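Buscar en la comunidad Todas las categorías Ir

La pinza izquierda pierde la apertura a mitad de la sesión y nadie confiesa

Princess Enriquez

Buenas. Escribo desde un laboratorio pequeño en el que grabamos demostraciones de manipulación con dos pinzas de mano, una por cada mano del operador, para luego entrenar una política que mueva un brazo de verdad. La tarea es de una humildad conmovedora: coger un cubo pequeño que está sobre una plancha de espuma y dejarlo en otro punto de la misma plancha. Mi sobrino de dos años la resuelve sin calibrar nada.

El problema es el siguiente. Al arrancar, las dos pinzas dan lecturas de apertura correctas. Pasado un rato, la izquierda empieza a decir que está medio cerrada cuando la tengo abierta del todo delante de mis narices. La derecha, ni un reproche. El sábado grabamos 121 episodios y al revisarlos descubrí que a partir del 79 la apertura de la izquierda era pura literatura. El programa de grabación (Mistance, versión que venía con el equipo) no dio ni un aviso. Guardó todo con su marca verde de «episodio válido» y se quedó tan ancho.

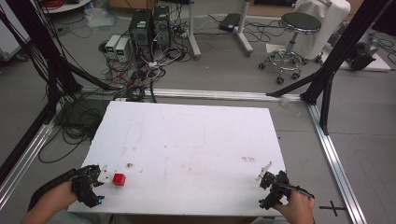
Lo que he probado hasta ahora, en orden de desesperación creciente:

– Recalibrar con la pinza abierta y cerrada. Se arregla y al rato vuelve.
– Reiniciar Mistance. Lo mismo, pero con más espera.
– Cambiar el puerto USB. Nada.
– Cambiar yo de mano, por si era culpa mía. Con la pinza izquierda en la mano derecha también falla, así que quedo absuelta.

Ayer, además, pasó algo que ya no me hizo tanta gracia. Entrenamos con los datos sin filtrar (sí, ya lo sé) y en la primera prueba el brazo bajó con los dedos a medio cerrar, empujó el cubo contra la espuma y siguió apretando hasta que mi compañera le dio a la seta de emergencia. No se rompió nada. El brazo estaba limitado al 8 por ciento de velocidad, así que fue un accidente lentísimo, de los que dan tiempo a pensar en la familia.

¿Alguien ha visto una deriva así? ¿Es el codificador, el cable o el programa? ¿Y hay forma de salvar los episodios malos o los doy por perdidos?

Ritex_manolo

Eso es el cable. Siempre es el cable. A mí me pasó con una impresora.

Auður Kragh

Con permiso de la impresora, yo empezaría por la mecánica. Si la recalibración lo arregla durante un rato y luego vuelve, sospecho del acoplamiento entre los dedos y el eje del codificador. Nosotros tuvimos exactamente ese síntoma: el prisionero que sujeta la polea pequeña se iba aflojando con cada apretón, la polea patinaba un poco sobre el eje y el cero se desplazaba. El codificador no mentía, contaba con toda precisión los giros de un eje que ya no tenía mucho que ver con los dedos.

Se comprueba en cinco minutos. Haz una raya con rotulador fino que cruce la polea y el eje, abre y cierra la pinza 70 veces con ganas y vuelve a mirar. Si la raya se ha partido, ya tienes culpable. Desengrasa, una gota de fijador de roscas de resistencia media y aprieta sin heroísmos, que el tornillo es minúsculo y la cabeza se redondea con mirarla. Deja curar el fijador antes de volver a grabar; yo no lo hice una vez y repetí todo el desmontaje el lunes.

Si la raya sigue entera, entonces sí, mira el cable. Pero mira cómo falla: un cable con un hilo tocado suele dar saltos o lecturas perdidas cuando lo doblas junto al mango, y tú describes un desplazamiento. Pinta la apertura de la sesión completa en una sola gráfica, no episodio por episodio. Si el máximo va bajando en escalera, es la polea. Si hay picos sueltos, es el cable y le pido disculpas a Manolo.

Sobre los episodios: del 1 al 78 los usaría, mirando antes el final de la serie, porque una deriva pequeña no se nota a ojo. De los demás se salvan los que tengan un instante en que sepas con seguridad que la pinza estaba abierta a tope. Corriges con ese desfase y compruebas que al cerrar sobre el cubo sale siempre la misma anchura, que el cubo no engorda. Los que no cuadren, fuera, por mucha marca verde que lleven. Esa marca solo comprueba que el archivo existe y tiene la duración esperada.

Y lo del brazo me preocupa más que los datos. Limitar la velocidad no limita la fuerza. Un brazo despacio aprieta igual de bien, solo que con más ceremonia. Antes de otra prueba yo pondría:

– Límite de fuerza en el controlador del brazo, fuera de la política, con parada si se supera.
– Altura mínima del efector, un poco por encima de la plancha.
– Una persona con la mano en la seta y sin ninguna otra tarea. Ni mirar la gráfica ni sujetar el café.

También añadí una comprobación al principio de cada tanda: abrir a tope, cerrar a tope, y si los valores no coinciden con los de la calibración el programa se niega a grabar. Son cuatro líneas de código y me ha ahorrado bastantes sábados.

Princess Enriquez

La raya se ha partido. Con los 70 apretones se fue roughly nada al principio y luego unos tres milímetros de golpe – perdón, «aproximadamente nada», llevo todo el día con el manual en inglés. Prisionero flojo, fijador puesto, pinza en reposo hasta mañana. El límite de fuerza también está ya activado. Manolo, lo siento por la impresora.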